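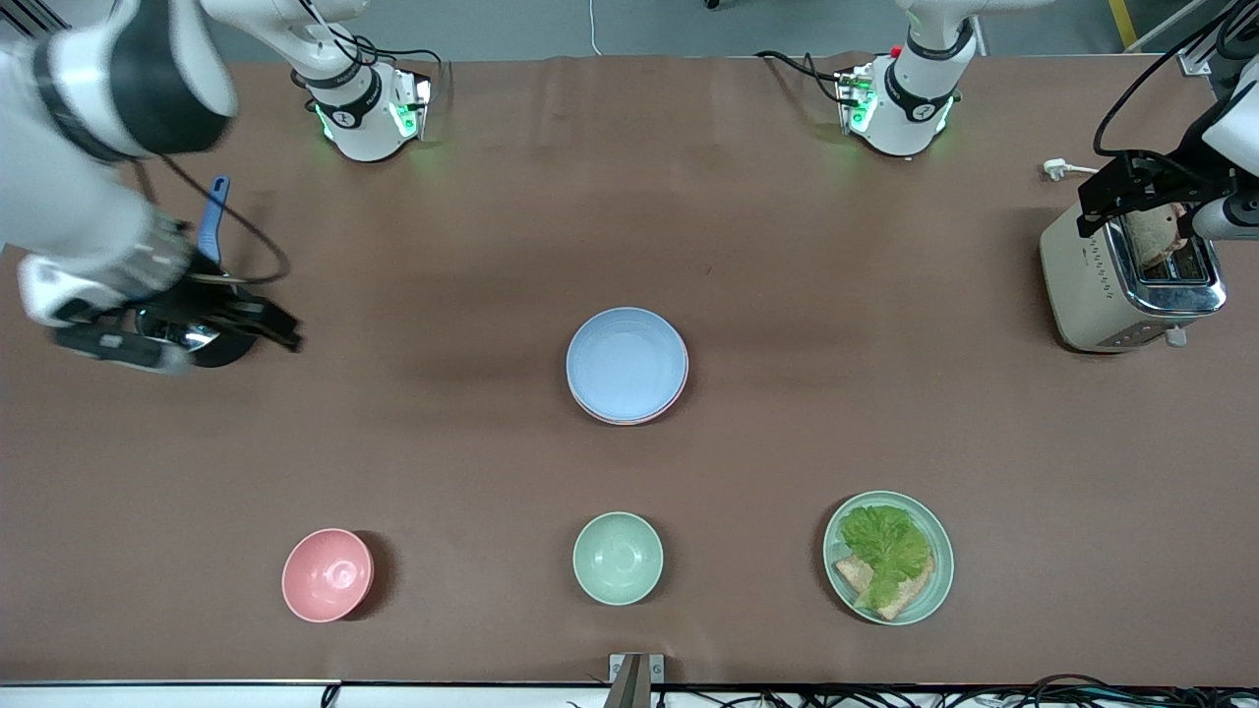
茶色い長テーブルと台所の品々。

食器工場の一般公開日というものに、わざわざ電車とバスを乗り継いで行ってきた。2023年4月23日、Henauという町にあるHolub製陶の工場である。家の食器棚はもう閉まらない。妻からは「見るだけ」という条件が出ていて、私もそのつもりだった。このことは最初に書いておきたい。

Henauへは、まず鉄道でVamdenまで行き、そこから路線バスに乗る。Vamdenの駅前は広く、バス停がやたらに散らばっている。工場の案内には「駅前からバス」とだけあった。駅前のどこなのかは旅人の勘に任されているらしい。私の勘は反対側の停留所を選び、気がつくと病院と墓地と園芸用品店を順番に通っていた。運転手に訊くと、終点まで行って同じバスで戻るのがいちばん早いと言う。料金は取られなかった。気の毒がられたのだと思う。

そういうわけで、開場に合わせて着くはずが、着いたのは昼前だった。門のところで名札シールを渡される。「お名前とご出身地を」と言われて書いたのだが、ペンの出が悪く、出身地のほうは途中で力尽きた。その日は一日、どこから来たのかわからない人として過ごした。

見学は案内つきで、時間になると入口脇に集まる。こちらの組の担当はValeriano Tejadaさんという、釉薬の部署に20年以上いるという人だった。背が高く、声が小さい。工場の案内役としてはなかなか厳しい組み合わせで、窯の近くに来ると口の動きしか伝わってこない。見学者はみな熱心にうなずいていた。私もうなずいた。何に同意したのかは今もわからない。

静かな場所で聞こえたぶんを書いておく。

最初は土の部屋。粉の状態の原料に水を混ぜ、泥のようにしてから使う。配合は工場ごとに違い、もちろん教えてもらえない。前のほうにいた男性が「長石は何割ですか」と食い下がったが、Tejadaさんは微笑んで「適量です」と答えた。料理番組で聞くたびに腹の立つ言葉だが、工場で聞くと妙に格がある。

次が成形。平たい皿は回転する型に土を押しつけて作り、ポットのような複雑な形は石膏の型に泥を流し込む。石膏が水を吸って、型の内側に土の層ができる。頃合いを見て余った泥をこぼすと、中が空洞のポットが残るという仕組みだ。理屈は知っていたつもりだったが、型を開くところを見るとやはり声が出る。隣の子どもが「プリンだ」と言い、その父親が「プリンじゃない」と言った。固まり具合でいえば、子どものほうに分があると思う。

面白かったのは取っ手つけの工程だった。マグの本体と取っ手は別々に作り、泥を糊がわりにして手でくっつける。担当の女性は見学者がずらりと並んでも顔を上げず、つけては余分を筆で拭い、また次を取る。希望者は体験できるというので手を挙げた。私のつけた取っ手は、本人としてはまっすぐだった。Tejadaさんは少し首を傾けてそれを眺め、傾けたままの角度で「いいですね」と言った。

体験の品は焼いて送ってくれるのかと思ったら、そのまま土に戻すのだそうだ。合理的だし、正しい判断だと思う。

素焼きを終えた器に釉薬をかける部屋では、Tejadaさんの声が急に大きくなった。自分の持ち場だからだろう。釉薬はかけた時点の色と焼き上がりの色がまるで違うことがあり、灰色のどろりとした液から思いもよらない色が出る。だから見本の焼き片を壁一面に並べ、それを頼りに仕事をする。焼き片には番号が振ってあるが、古いものは番号をつけた人にしかわからない体系になっているという。その人はとうに退職していて、ときどき電話をかけるのだそうだ。企業秘密の管理方法として、これほど堅いものもないだろう。

窯は外から眺めるだけだった。長いトンネルの中を、器を積んだ台車がじりじりと進んでいく。進んでいるのかどうか見た目にはわからない。それでも全員がしばらく黙って見ていた。工場の計画では2031年までに新しい窯に替えるらしく、説明のパネルには完成予想図が貼ってあった。予想図の窯の前では、やけに脚の長い人たちが談笑している。現在の窯の前にいるのは、暑さで無口になった我々である。

見学が終わると食堂に流れる。食堂では自社の皿で料理を出すと聞いて楽しみにしていたのに、混雑のため本日は紙皿とのことだった。食器工場で紙皿のじゃがいもを食べる機会はそうない。じゃがいもはうまかった。ソースが紙に染みて、最後のほうは皿の一部も食べたかもしれない。
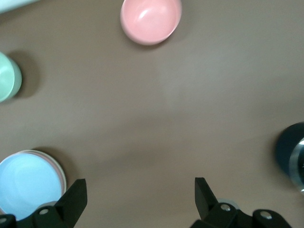

食後、二級品の売り場へ向かった。ここからが本番だという人も多いらしく、門をくぐってすぐ売り場に走り、見学を一切しない常連もいるとか。道理で棚の目立つところはだいぶ寂しくなっていた。病院と墓地を回っていたあいだに、よいものは旅立ったのである。

二級品というのは、釉薬に小さな穴があるとか、縁がわずかに波打っているとか、そういう理由で正規の箱に入れなかった品のことだ。どこが悪いのか、素人が探してもなかなか見つからない。売り場の人に訊くと、瞬時に「ここです」と指をさす。言われて初めて見え、そのあとはもうそこしか見えない。訊かないほうが幸せに買い物ができる。これは次に行く人のために書いておく。

私が引っかかったのはBomikというマグのシリーズだった。太めの胴に、指がちゃんと入る取っ手がついている。昔から作っている定番らしいが、うちの近所では見たことがない。棚の前で手に取っては戻し、戻しては取りしていると、横にいた老婦人が「迷うなら買うの。割れるんだから」と言った。筋が通っているようで、よく考えるとどこにもつながっていない理屈である。しかし私はよく考えなかった。

結局、マグを5個買った。3個のつもりで籠に入れ、会計の列が長かったので途中で増えた。列というのは恐ろしい仕組みで、両側に棚のある通路を少しずつ進まされるうちに、人は小皿の一枚くらい必要な気がしてくる。小皿は我慢した。我慢したぶん、マグが増えたのだと思う。

包装は自分でやる方式で、台に古新聞が積んである。地元の新聞なので読めないのだが、写真つきの記事があるとつい手が止まる。やたらに大きなかぼちゃと、その横で誇らしげにしている人の写真で一つ包んだ。去年の9月の新聞らしい。家に帰ってから広げ直して、しばらくかぼちゃの人を眺めた。

帰りのバスは正しい停留所から乗った。工場の前には停留所が一つしかないのだから、間違えようがない。マグの入った袋を膝に載せ、揺れるたびに中でかちりと鳴るのを聞いていた。向かいの席の人も同じ袋を抱えて、同じ顔をしていた。目が合って、お互いすぐに窓の外を見た。

これから行く人へ、細かいことをいくつか。

Vamdenからのバスは、駅舎を背にして左手の、薬局の前の停留所から出る。右手ではない。右手から乗ると園芸用品店に着く。品揃えはよさそうだった。

見学路は床が粉っぽい。黒い靴で行くと、帰りには別の色の靴になっている。窯の周辺は春でもかなり暑いので、脱げるものを着ていくこと。荷物を預ける場所はあるが、小さいうえに早く埋まる。

案内の組は選べない。釉薬に興味があるならTejadaさんの組に当たることを祈り、当たったら、できるだけ前に立ってほしい。後ろだと、聞こえるのは釉薬の部屋だけになる。

売り場は現金のほうが早い。カードの端末は使えるものの、店員さんが高く掲げて電波を探すところから始まる。

マグは今のところ一つも割れていない。食器棚の扉は輪ゴムで留めてある。妻には、見るだけで済まなかった件について一応説明した。列が長かった、というところまで話したあたりで、妻は一番形のいいのを選んで自分のコーヒーを淹れに行った。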